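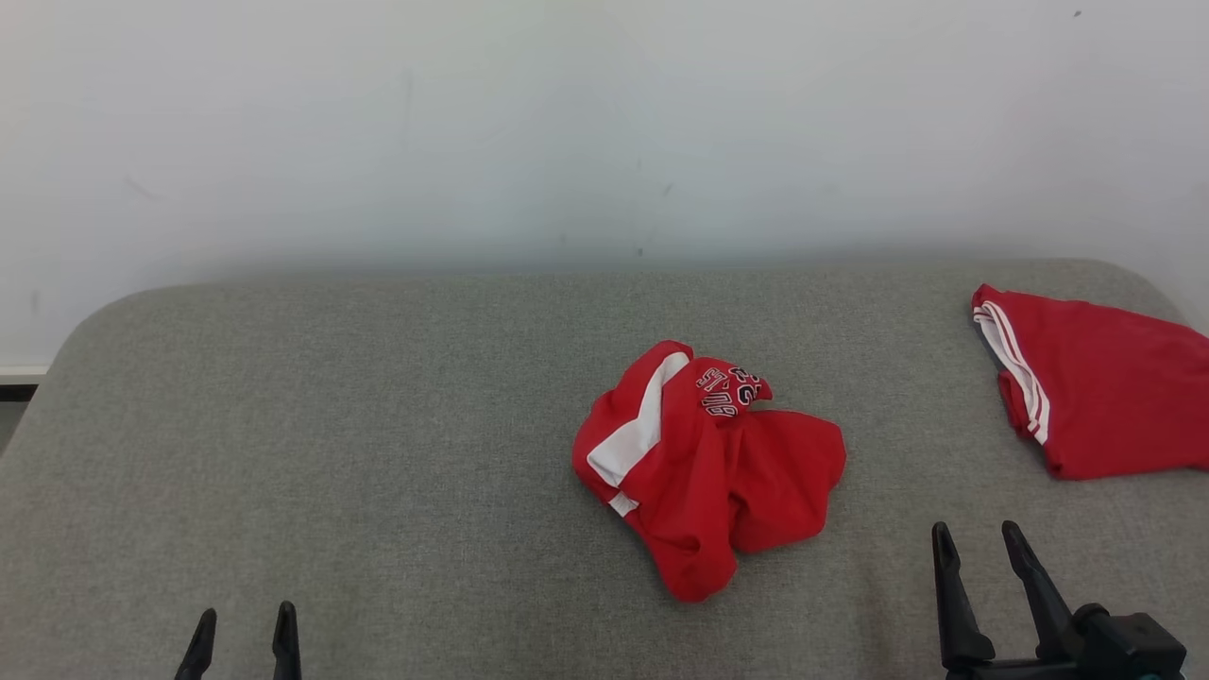 **When do I have to hand in the team shirt I used this season?**

Before the end of May. You can put it in the blue box beside the office door at the Hegedűs hall, or give it to your trainer in a bag with your name on it.

This question came to the office many times during the last weeks, so I use the newsletter of April 2020 to write the full rules for the club clothes. Please read them also if you have played with us for many years, as two things are different from last year.

### What belongs to the club and what belongs to you

The match shirt and the match shorts belong to the club. The socks, the training shirt and the rain jacket are yours, and you keep them. If you bought a second match shirt from the shop at Buleck, that one is also yours. You can recognize it by the neck label, where there is no number. All club shirts have a number written inside the neck with black marker, between 1 and 357.

Players who stay in the same age group kept their shirt over the summer until now. This is the first change: from this year everybody gives it back, and in August everybody gets one again. It will probably not be the same one. I know that some of the younger children are attached to their number, and parents can write to me about this. I will try, but I can't promise.

### Washing

Please wash the shirt before you return it, at 30 degrees, inside out, without softener. Do not put it in the dryer. The numbers on the back are pressed on with heat, and last season we lost many of them in this way. Dry it on a line, away from strong sun if possible.

Grass marks are no problem, we don't expect a new shirt back. For mud it helped in my family to let it dry completely, brush it, and only then wash. If there is a hole or an open seam, leave it as it is and put a small paper in the bag with a note. Last year a few shirts were repaired at home with thread of another color, and we had to open the seams again.

### Deposit

The deposit stays the same. The second change is how you get it back: we no longer pay cash at the hall. The amount goes to the bank account that you gave on the registration form. If you have changed your bank since November, please send the new account number to the office by e-mail. Write the shirt number in the same message.

For a lost shirt we keep the deposit, and there is no other cost.

### Sizes for next season

The new order goes to Gimero at the beginning of June. Their children's sizes are rather small, so if your child is between two sizes, take the bigger one. The sample set is in the cabinet of changing room 2 and you may ask for the key at the office. It has all sizes except the adult XXL, which we did not receive.

If the hall is closed when you come, the bakery on Brovska street accepts bags for us during their normal opening hours. They only take shirts and shorts, please no balls or shoes.

Zoltán Borbély
Equipment and clothing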